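Nernlow Automation Help Desk
Ticket: Speed and separation limits not applied in simulated cell
Product: Clukance cell planner
Status: Closed
Site: Zultis, packing line

Reported by customer
We write our cell rules once and load the same file into the simulator and the real controller. The rule says the arm drops to 47 percent speed whenever the gripper is inside the shared zone over the table. On the real controller this works. In the simulator the arm stays at full speed and no violation goes in the log. Our site standard requires a clean simulator run before any rule change goes live, so we are blocked.

Reply from support
Please send the rule file, the zone file and the exported log from one run. Also tell us whether the table or any fixture was moved after the zone was drawn. In Clukance the zone is tied to the world origin, and it does not follow the table.

Customer
Files attached. The table was moved 68 mm toward the arm in May when we changed fixtures. We did not redraw the zone. The run has over 3,000 log lines and none of them is a zone entry.

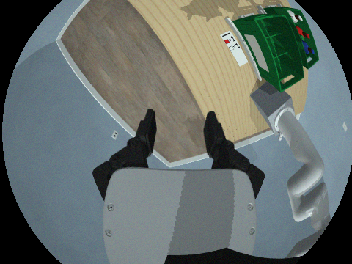

Support
Zone files need a review each time something in the cell layout changes, and the simulator will not remind you. We opened yours and found two problems. First, the zone was drawn for the old table position. Second, it was drawn from the tabletop outline only, with no allowance for anything standing on it. The green crate near the edge of the table has height, and a move to reach into it can pass above a zone that only covers the surface. Set the top of the zone from the tallest item the arm has to clear, then add your own margin.

Steps to follow:
1. Save a copy of the current zone file with the old revision number.
2. Redraw the zone from the present table position.
3. Raise the upper limit to include the crate and the gripper approach path.
4. Run the Rimkutė check with logging set to full.
5. Compare the simulator log with one from the real controller at the same rule revision.

Do not widen the zone on the live controller until step 5 is done — a mismatch there is the thing your standard is meant to catch.

Customer
Done through step 4. Zone entry is logged now and speed drops to 47 percent. Exit is logged too, but 2 seconds late.

Support
The late exit is the hold timer. It is set to 2 in your rule file, so this is expected. Leave it in place unless your risk assessment says otherwise, and write the value into the change record.

Customer
Step 5 matches. Change record updated. You can close this.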